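Tatlı opens its demonstration room in Clindville and starts sharing what we've collected

CLINDVILLE, October. Hi, it's Selim Tekin at Tatlı. I've been told a press release should be written in the third person and should quote me saying how thrilled I am. I'm writing this one myself, so you'll have to take the thrill as read (I am thrilled, though!).

The news first. Our demonstration room in Clindville is now running full days, and we've finished the first 1,000 recorded demonstrations for Jirnton, our learning system for small tabletop jobs. A first batch of those recordings goes out to teaching labs this month, free for classroom and research use. We're also taking requests for the next round of tasks, and I'd love for some of them to come from people we've never met.

If you don't follow this stuff, a demonstration is one complete go at a job. A person steers the arm through it from start to finish, and the computer saves what the cameras saw along with every position the arm passed through. Push the block over to the cylinder. Bring it back. Go between two things without knocking either of them over. Jirnton studies the whole pile and tries to work out what it should do when things are laid out in a way it hasn't met before. Nothing in there is written out as a rule, so the quality of the pile matters a great deal, and the pile is made by hand.

We spent a long time deciding how to build it. Our first plan was to hire one really good operator and have that person do everything. Orhun Kırmızıgül, who runs the room day to day, talked me out of it in one afternoon. He had gone through our early recordings and found that the arm was picking up the operator's habits, including a funny little swing out to the left before every push that had no business being there (it was mine, I'm sorry to say). So now the work is spread among a bunch of people with different hands and different amounts of patience. Some of them go fast. Some creep up on a block as if it might bolt. We keep both kinds, with a note on each recording saying who was steering, by number only.

The first set has 43 different tasks in it, all done with simple shapes on a board. I know simple shapes don't make for exciting headlines! We picked them on purpose, though. A plain block has a clear start and a clear finish, and when a run goes wrong you can usually point to the spot where it did. Mugs and cables and cloth are on the list for later, and we've already had some lively arguments about the cloth.

What I'm proudest of is the stuff we didn't throw away. In the first set, 149 of the recordings are marked as misses. A piece got shoved too far, or the operator lined up badly and had to start over, or the finger came down beside the thing it was meant to touch. Plenty of groups clean those out before they share anything, and I understand why, as they look bad in a demo reel. We left them in and labeled them. Orhun wrote the labels himself and he's picky, so you get things like "late correction, recovered" and "wrong side, gave up" in place of one big bucket called failure. If you want only the clean runs, there's a switch for that in the download tool and we won't be offended.

A few practical bits for reporters and for anyone thinking of using the set. Each recording comes with the camera views, the arm's positions over time, the task name in plain English and the operator number. You can play everything back on an ordinary laptop, and training on it will want something bigger. The board layout changes between runs, and the starting layout is saved too, so you can sort by it. There's a short guide, written by Orhun and shortened by me, then lengthened again by Orhun when I wasn't looking.

People have asked whether Jirnton works yet. It works on some jobs and makes a mess of others. Short pushes are in good shape. Anything that asks it to slow down near the end still needs a lot of help, and that's where the second round is going to spend most of its time. We'll put out results when we have results, with the test layouts included so that other people can try the same thing and tell us we got it wrong.

The second round will be split between Clindville and our smaller site in Cernmont, which gets going once the wiring there is finished. Cernmont will run the same tasks on its own equipment, and the idea is to find out how much of what Jirnton learned is about the job and how much is just about our room. I have a guess. Orhun has the opposite guess. There's a lunch riding on it.

For the Cernmont start we're looking for nearly 80 new operators over the course of the round, part time, no background needed. Training takes one morning. You'd sit down, steer, take breaks when you want them and get paid for the breaks. If you've ever been the person in the family who can thread a needle or back up a trailer, please get in touch, and if you haven't, get in touch anyway, we want the wobbly hands too.

Reporters who'd like to visit the Clindville room can write to the Tatlı press desk and ask for me. Mornings are best, and 10 a.m. is best of all, when the day's first tasks have been picked and everybody's had coffee. Teaching labs should ask for Orhun, who will want to know what you plan to do with the recordings and will probably send you suggestions.

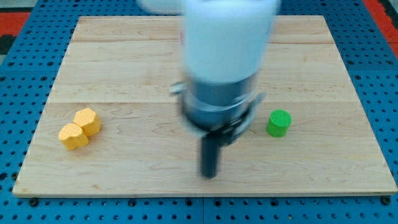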